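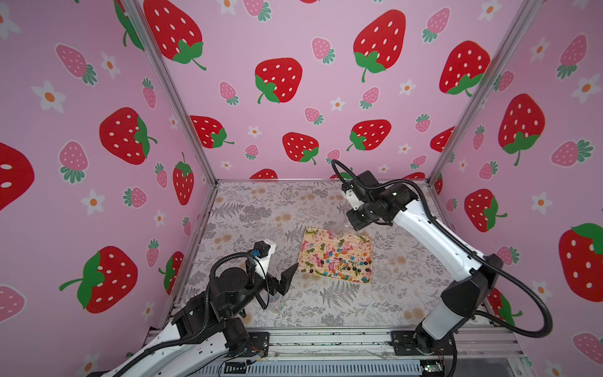 I have been going to the circuit at Nullville since I was small enough to ride in on my uncle's shoulders, and in all those years the thing I have looked forward to most is the second race of the day. I don't mean the first one, with the anthem and the flyover and everybody's tires fresh out of the blankets. I mean the one after lunch, when the wind has come up along the back straight, half the crews have skin off their knuckles, and a rider who went down in the morning is walking to the grid with a limp he hopes his team manager won't notice.

So you can imagine how I took the news in February that the series wants to cut it. One long race per round, they say, with a proper buildup and a cleaner slot for television. I read the proposal twice over coffee, and I have tried to be fair to it, because the people who wrote it love motorcycles as much as I do and a few of them have been very kind to me over the years.

Their best argument is money, and I won't pretend it's a weak one. Nana Frimpong, who runs the little Prandari team out of two vans and a borrowed awning, told me that a second race means another engine's worth of wear by midseason, and another set of everything that bends. If you have the budget Braris has, you shrug. If you're Nana, you start asking your cousin whether he still has that welding kit. I think about her a good deal when I argue the other side, and I'd be happy to see the entry fee come down, or a parts allowance for the smaller teams, long before I'd be happy to see the afternoon go quiet.

But let me tell you about last season's final round (bear with me, I do get to the point). Kwabena Asamoah had high-sided out of the first race on the second lap. Beautiful start, cold left side of the tire, gone. His mechanic, Ekua Sowah, had the bike in pieces before the leaders had even finished. There was gravel in places gravel should never be! By the time the pit lane opened again they had a fairing from the spare machine in the wrong color and a clutch lever held on with more hope than I'd care to ride behind, and he started from the fourth row and came home sixth.

Sixth doesn't win you anything. It got one line in the paper. And yet the grandstand by the last corner, which holds 600 and was packed to the steps, stood up for him as if he'd taken the title, and I had a lump in my throat the size of a wheel nut. Under the new plan, he'd have been in the truck by noon with his boots off, and all those folks would have seen him for a lap and a bit.

People travel a long way for this. I met a father and daughter who had driven over 200 miles to watch Mansa Akolgo, and Mansa's bike wouldn't fire on the grid for the first race. The girl was heartbroken. Her dad kept saying, "There's another one, sweetheart, there's another one," and there was, and Mansa finished it, and waved at everybody on the way back in.

I've heard it said that a single race would mean more. Maybe it would to whoever is counting the points. Motorcycle racing is hard on people, though, and it has always seemed right to me that a sport so quick to throw a rider on the ground should let him get up and have another go the same day.

The teams vote next month. If you know somebody in the paddock, have a word, and be nice about it. I'll be at the opening round either way, in my usual spot on the bank above turn five, with a flask and too many sandwiches, and you're welcome to come and tell me I'm wrong.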